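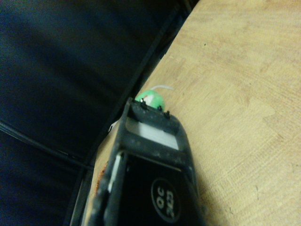

Our project at Graltstead was a pick-and-place task with a single arm, and this part of the report covers the grip-loss fault that cost us most of June. The arm had to pick up small soft objects from a wooden tabletop and drop them in a tray. Hard objects gave us little trouble. The soft ones did, and the worst was the green plush toy with the thin white tail, which sits just ahead of the gripper's tip in the wrist camera view at the start of an attempt. It is small, round and fuzzy, so the fingers have very little to push against before it squashes.

The fault

On a bad attempt the fingers closed, the controller reported a good grip, and the arm lifted with nothing in it. The log recorded a success. We only knew otherwise by watching. Out of 237 logged picks with the plush toy, 12 were marked as successful when the toy was still on the table. Twice the arm then carried on to the tray at full speed with the fingers not fully closed, and on the second run it hit the tray rim. Yiğit Gezer pressed the stop button. The tray cracked and one finger had to be realigned.

What we checked

Taner Taşdemir suspected the motor first and swapped it for the spare. The fault came back the same afternoon. Next we looked at the Ketix driver board, which reads motor current and decides from that whether something is held. With the fingers empty, the current should stay low until they meet. Ours rose early. Elīna Laur took the gripper apart and found lint packed into the left finger slide, plus a cable tie that rubbed on the housing when the wrist was tilted. Both added drag, and the board read the drag as an object.

We had set the current threshold very low in week 3 so that soft toys would not be crushed. That was our own mistake. At that setting nearly any friction was enough to count as a grip.

Changes made

The slide was cleaned and the cable tie moved to the back of the wrist. Oğuzhan Toprak added a second check in software: if the fingers close past a set width, the pick is a failure whatever the current says. The arm now also pauses after lifting and will not travel to the tray until both checks pass. Travel speed is reduced until we have a better tray mount.

We ran the plush toy again over 4 sessions and saw no false grips. It was still dropped sometimes — mostly when the fingers caught only the tail — but those drops were logged correctly. The old log entries have been left as they were, with a note in the results table.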